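Making the barley and mushroom bake again tonight, so I'm putting the recipe up in pieces. Serves four.

Soak 200 g pearl barley in cold water for an hour, then drain. Heat the oven to 350 F.

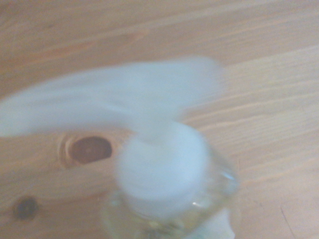 Slice 16 brown mushrooms and fry them in butter with one chopped onion. Keep going until the pan stops steaming and the edges turn brown. Salt at the end.

Put the barley, mushrooms and onion in a deep dish. Pour over 800 ml hot vegetable stock and add a bay leaf. Cover with foil - tight, or the top dries out.

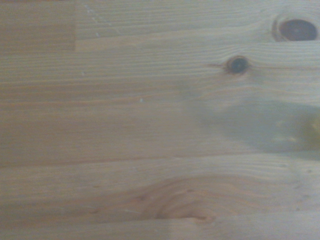 Sointu Tikkanen: Can I use rolled barley? The store in Riihimäki was out of pearl.

Yes, but skip the soaking and hold back a cup of the stock. Look at it after 35 minutes.

With pearl barley it takes an hour and ten. Take off the foil for the last ten minutes and stir in a spoonful of sour cream.

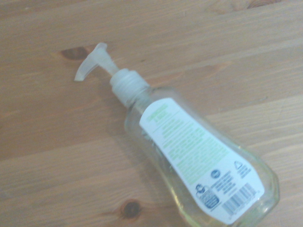 Eino Turunen: Mine came out soupy last time, same amount of stock. I left it on the counter and it was fine by the time we ate.

It does thicken as it stands. I give it 15 minutes - dill goes on right before serving.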